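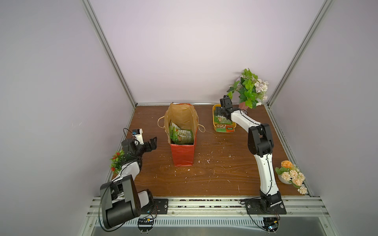 The visitors were to be kept behind the yellow line. Maite Garrido had laid the line herself the night before, and in the morning she found it was forty centimetres too close to the enclosure, so she pulled it up and laid it again. The second strip was not quite parallel to the wall. She left it.

Trovirport opened its doors to the public once a year, in autumn, when the air conditioning could cope with the extra bodies. The invitation said 18 April 2023, ten until three, sausages at noon. Parking was in the gravel lot beside Caltico, who had been asked nicely. There were four stations. Station one was the conveyor, which was loud and popular with children. Station two was the welding cell, behind dark glass. Station three was a talk. Station four was the cell on the bench by the back wall, where two arms worked on a paper bag of snack packets and a yellow tray.

Maite ran station four. She had a laminated card with six sentences on it and had been told not to go beyond them.

"Each arm carries a small camera at the wrist," she told the first group. "The grippers have two fingers. The task is a domestic one. The arms have not been told where each packet is."

"Who tells them anything, then?" asked a man in a rain jacket.

That was outside the six sentences. She told him that questions could be put to Nuria Llorente at station three.

"I've been to station three," he said. "She said to ask you."

Maite looked at the card. Then she put it in her pocket and told him, in the order the work had been done, how the policy had been trained. There had been 600 recorded runs, of which 116 had been thrown out. The ones thrown out were mostly from February, when the lights were changed over and the colours went wrong. It took her six minutes. The man listened to all of it, nodded, and asked where the sausages were.

The second group was larger. It included a woman with a walking stick and a hard-backed notebook who introduced herself as Hadiza Amadi and said she had packed shelves for Casado for nineteen years. She stood with the toe of one shoe exactly on the yellow line.

"What's it like with cans?" she said.

"We haven't done cans."

"Eggs?"

"No."

"So it does snacks."

"It does soft packets up to 70 grams," Maite said. "The fingers close to a set force. If a packet is fuller than it expects, it opens and tries again."

Hadiza wrote this down. She watched for a while. The right gripper was down in the tray on a green packet. The left one waited with its jaws apart.

"That one's not doing much," she said, pointing with the stick.

"It's holding position."

"We had a bloke who held position." She turned a page. "How long for a bag?"

"It depends on the bag."

"On a good bag."

Maite gave her the number. Hadiza wrote it down and underlined it, and Maite saw that there was already another number above it, with a line drawn beside it and space left for a third. She didn't ask what the other number was.

At eleven Muchen Gu came over from the conveyor with a radio in each hand. One of them was Maite's. She had left it on the charger.

"Nayeli wants to know if you're on time."

"Tell her yes."

"She can hear you," Muchen said, and held up the radio. "I've got the button down."

"Yes," Maite said, to the radio.

Nayeli Orozco was the site manager. She had written the six sentences. She had also written the schedule, which allowed 500 seconds per group per station, a figure she had got by dividing the hours by the bookings and rounding down. Nuria had pointed out that people don't walk between stations in zero seconds. Nayeli had thanked her and issued the schedule unchanged.

The controller software was called Plakik. It ran on a grey box under the bench and wrote one line to a screen for every action it took. Visitors weren't meant to read the screen, but it faced the line, so they did. GRASP OK. LIFT OK. PLACE OK. A boy of nine or ten read the lines aloud as they came up, in a flat voice, and after a while other people in the group stopped talking so they could hear him.

"Grasp okay," said the boy. "Lift okay. Grasp lost."

There was a pause.

"Re-plan," said the boy.

"What's it doing now?" said his mother.

"It's re-planning."

"Is that bad?"

"It's normal," Maite said. "It happens a few times in each session. It takes another picture and works out a new approach."

"Grasp okay," said the boy.

Someone clapped. Maite hadn't expected that, and wrote down the time of it on the back of her hand, since her notebook was in the office.

The bags were the weak point. She had said so in two reports. The cell had been built and tuned on plain paper ones, and for the open day somebody had bought gift bags with a red print and string handles, on the grounds that they looked better. A handle is a loop that moves. The policy had seen plenty of plain paper and very few handles. Maite had asked for an afternoon to record more runs and had been given the afternoon, and then it had gone to setting up chairs.

She thought about this each time a gripper went near the string. She didn't mention it to the visitors. It wasn't on the card.

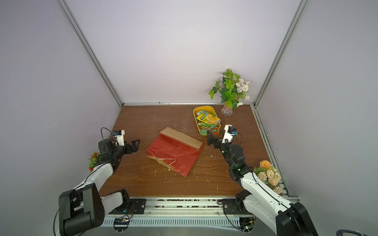
Station four, with the tray full.

"Was it supposed to rip the bag?" said the boy. His mother had taken him for a sausage and he had come back by himself.

"No."

"Is it broken?"

"The bag is. The arms are all right."

He considered the tray. "But the snacks are in there."

"Yes."

"So did it work?"

Maite opened the log on the tablet and scrolled up. There was no line for the condition of the bag. In three months of writing down what counted as a result, none of them had thought to add one. The summary said TASK COMPLETE, and the next line said AWAITING RESET.

"The software thinks so," she said.

"What do you think?"

She said that she would put it down as a partial, and he asked what a partial was, and she showed him the form. It had a box for comments. He read the whole form, including the revision number, and asked if he could fill in the box. She gave him the pen. He wrote: It got them out but dont use it for presents.

She initialled it. That was procedure.

Hadiza Amadi came past again on her way to the gravel lot, with her notebook under one arm and bread in a serviette. She stopped at the line and looked through at the scraps on the table.

"Who sweeps up?" she said.

"I do."

"Thought so," said Hadiza. She opened the notebook against the wall and wrote a third number in the space she had left, much larger than the other two. "How long does that take you, would you say?"

"I haven't timed it."

"I would," said Hadiza, and went out to find her car.

Muchen's voice came over the radio to say that the next group was leaving the conveyor. Maite put the arms in hold, waited for the line on the screen that said she could, and opened the side panel. She went to the cupboard for another bag. There were two plain ones left at the back, behind the box of red ones, both a little creased. She took one out, pushed her fist down inside it to square up the bottom, and looked at the clock before she reached for the brush.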